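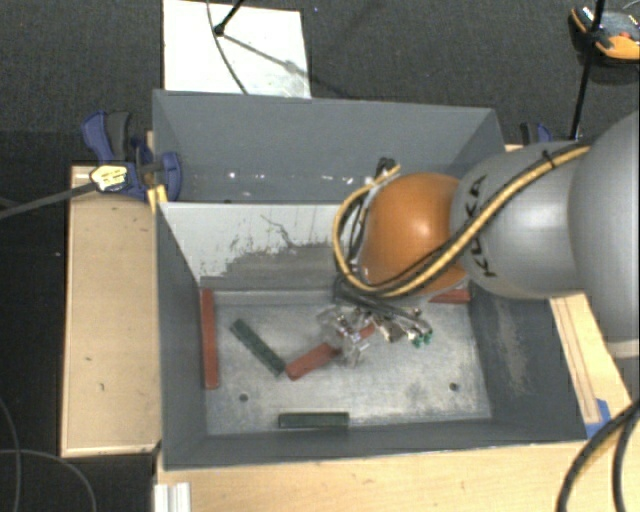 Bin picking at Bodness, May 2019

Bodness packs blocks for Skerka and for a handful of smaller customers. Until this spring all of the picking was done by hand, from metal bins, on two shifts. Now the KUKA arm does part of it. The gallery page is for colleagues at the Viler site, who get the same set-up in July and have been asking what the job looks like.

The bin
Red and green blocks, lying whichever way they fall. The arm has to find one it can reach, close the gripper on it and lift. Blocks against the walls and in the corners are the hard ones. They are left until last, and some of them still come to a person.

The clamps
The bin is held with ordinary bar clamps. Liviu Bogdan, who set up the cell, wanted a fixed mount, but clamps are quicker to move while positions are still being changed. Please don't loosen them to get at something underneath. If the bin shifts, the arm has to be taught its position again and that is half a morning gone.

The cables
Yellow and black, tied to the arm and looped round the orange joint. The loop needs its slack. Check the tie at the start of the shift and report it if it has slipped. Don't retie it yourself.

The gripper
Most of the stops come from here. A block gets taken too near one end and turns as it is lifted. Emília Machala keeps the stop log and has asked everyone to write down the colour of the block and where it was lying. "It stopped again" is no use to her.

What has changed for the pickers
A hand picker at Bodness used to do 700 blocks on a normal shift. The best shift on record was 781, by Floor Van Damme, and she says her wrists knew about it for days. The arm is at 400 a shift at present. It is slower than any of us, but it leaves people free for checking and packing, where we were always behind.

Viera Jireš moved from picking to running the cell. She had 20 hours of training with Liviu and then a fortnight with him standing next to her. She likes that there is less bending. She likes less that she can't talk to anyone while she is watching it, and she has asked for the packing table to be moved closer. This has been agreed but not done.

Josefien Nijs stayed on hand picking by choice. She takes the mixed orders and whatever the arm leaves behind. Her complaint is that the leftovers are all awkward ones, so the work per block is harder than before and the old target made no sense. The target for leftovers was dropped after she raised it.

No one has lost a post over this. Two agency contracts were not renewed in the spring, and people here did notice.

Breaks
Breaks used to be taken when the bin was empty. The arm doesn't stop for that, so they are now at set times, with a second person covering the cell. Swaps go through Emília.

For Viler
Your bins come from Procházka and are deeper than ours, so expect the reach settings to be different. Viera will come over for the first week. Send questions to her or to Liviu before then, including the small ones about where to stand and who resets what.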